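Folding shorts with a drawstring

gorkside
Posted November 2024
I fold a lot of gym shorts and the cord always ends up hanging out of the stack. I lay each pair flat on the table, waistband away from me, and fold one leg over the other. Then in half toward the waistband.

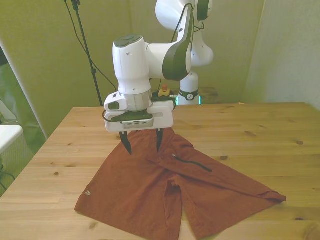
My question is what to do with the cord before the first fold. Tying it takes forever and leaves a lump.

Drumer
Tuck it inside the waistband. Takes 4 seconds.

S. Lahlou
Tucking doesn't last. It works its way out as soon as you pull a pair from the drawer. I tie a loose bow and live with the lump.

clellel
I pulled all the cords out of mine. The elastic holds fine.

Drumer
Not if you keep a phone in the pocket.

clellel
Mine don't have pockets.

yen_cu
Smooth the crotch seam before you fold or the stack leans. The cord matters less than that. I roll mine now anyway, 15 pairs to a drawer.

S. Lahlou
Rolling wrinkles cotton.

gorkside
Trying the tuck first. I don't have drawers, only a shelf, so rolling is out.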